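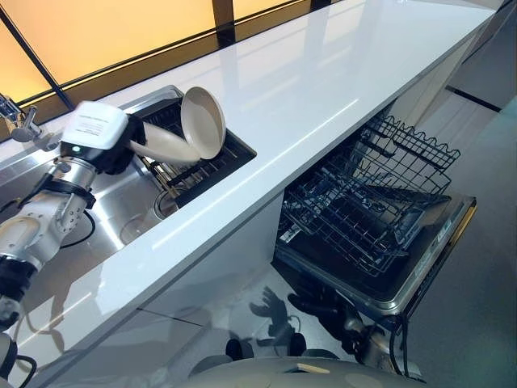 The Olteo after-school robotics club has given its whole year to one chore: dishes between a sink and a dishwasher. Jarmila Charvát, who started the club, says the students chose the task themselves after dropping a plan to sort mail. Plates came first. Pans were added in November, and the cream one with the long handle is the piece they argue about most. "Hold it by the handle, up over the dish rack, and all the weight is out at the far end," Charvát says. "A plate doesn't do that to you."

The club has 10 members, split into two groups. One works on the arms and grippers. The other keeps the records, which so far cover 1,398 attempts. Every attempt gets a line in the log with the dish, the starting spot and a short note. Nisha Chaturvedi runs the log and is strict about the notes.

"People used to write 'bad grip' and leave," she says. "I can't do anything with that. Which finger? Which side of the rim?"

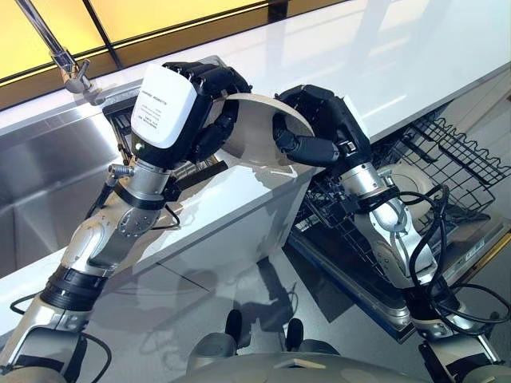

How does a new student get started?

They spend their first 5 sessions on the log and the safety rules, and after that they join a pair and run short attempts with an older member next to them.

Charvát says the waiting bothers some of them. She has kept it that way because the log teaches them what usually goes wrong. Chaturvedi started on it too, and asked to stay.

The club enters the Koubek student challenge in the spring. Teams there get points for each dish placed and lose points for contact with the counter. Last year Olteo finished in the middle of the table, mostly on plates. "We were slow," Chaturvedi says. "We used one arm for almost everything and the other one just sat there."
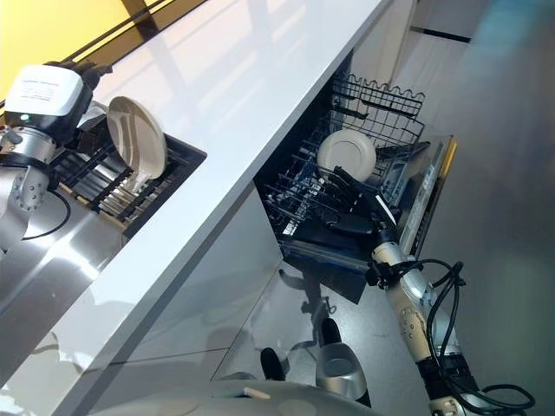
This year's plan is to have both arms doing something at once, and that has meant rewriting most of the code. The group wants 300 more attempts logged before the entry form goes in. Charvát would like half of those to be pans. Chaturvedi wants more plates first, and they hadn't settled it when we spoke.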